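Lagman Kitchen - Questions we get about our noodle broth

Last updated 12/15/21

How long can I keep the broth in the refrigerator?
Four days in a closed jar. After this time the taste becomes flat, even if it still smells good.

Can I freeze it?
Yes. Leave two fingers of space at the top of the container, and please freeze it without noodles. They become soft like paste when you warm them again.

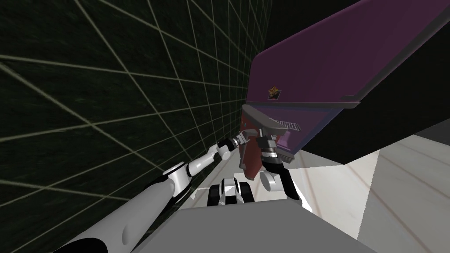 Is the Kavham paste very hot?
It is medium. For one pot we use 40 grams, but if you cook for children, start with half and taste. The Idisska paste is milder and a little sweet, and you can change one for the other in every recipe on this site.

My broth is cloudy. What did I do wrong?
Most probably it boiled too strongly. Keep it at a small simmer and take off the foam in the first minutes. A cloudy broth is safe to eat - it only looks less nice.

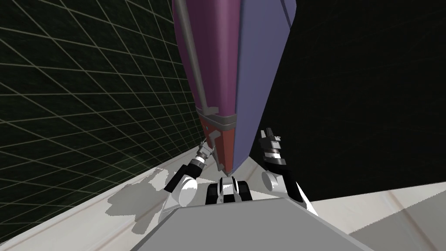
If you want it more clear, pour it through a clean cotton cloth while it is still warm, and do not press the cloth.

Can I make it without meat?
Yes, with dried mushrooms, one burned onion and some 200 grams of celery root. Add the salt at the end.

Where can I buy the pastes?
At the Ridside shop, or by mail from us. We do not send orders outside the country before April.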